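Moving the Pennington Branch: What We Learned About Weeding
Speaker notes, Darnell Whitlock
Spring staff training, 2/20/21

Slide 1. Title
Introduce self. Eleven years in circulation, the last four in collections. Thank Ezekiel Sorensen for sharing his spreadsheets. Handouts are by the door. Take questions as they come up.

Slide 2. Where we started
Pennington had 3,751 adult nonfiction titles on the shelf when we got the lease news. The new space on Marka Street has less shelving and a lower ceiling. We had until May to decide what was going with us.
Mention that the last full weed was before most of the current staff were hired.

Slide 3. The rule we used
No checkout in five years, and another copy in the system: pull it. Only copy in the system: set it aside for a second look. Local history stays no matter what.
Ezekiel wanted three years. We ran the list both ways and three years took out most of the gardening section. Pause here, someone always asks about gardening.

Slide 4. What the list got wrong
Reference books don't circulate, so they all showed up as dead. Same with anything used in the building and put back by patrons. We put a cart at the end of each range and scanned what was left on it every night. That saved 50 books the report said to drop, including both auto repair manuals.
If time allows: the story about the tax guide from 1998. Skip if running late.

Slide 5. Age by subject
Medicine, law and travel: check the date first, condition second. Computers: anything with a version number in the title. Cookbooks: condition only. Poetry: leave it alone unless the pages are coming out.
Read two or three titles from the pulled list. People like this part.

Slide 6. The 600s
Technology was the hardest range. Half of it was out of date and the other half was the most borrowed in the building. We kept woodworking and small engines, and replaced most of the electronics shelf with newer titles from Bekero.

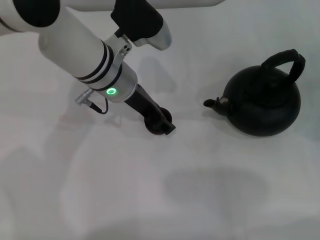

White robotic arm with black joints over a white tabletop.

Slide 7. Where the books went
The Friends sale took 700. The rest went to Leltine, who pick up by the pallet and pay a share on what they sell. Call them early, their truck was booked out. Stamp every book WITHDRAWN before it leaves or it will come back in the book drop. We missed one box and got nine of them back.

Slide 8. Talking to patrons
Put up a sign before you start. Keep a printed copy of the rule at the desk. Offer to request a copy from another branch right then, while the person is standing there. We had 30 written complaints and answered each one by phone.

Slide 9. Questions
Spreadsheet template is on the shared drive under Collections. Remind people to save their own copy before they sort it.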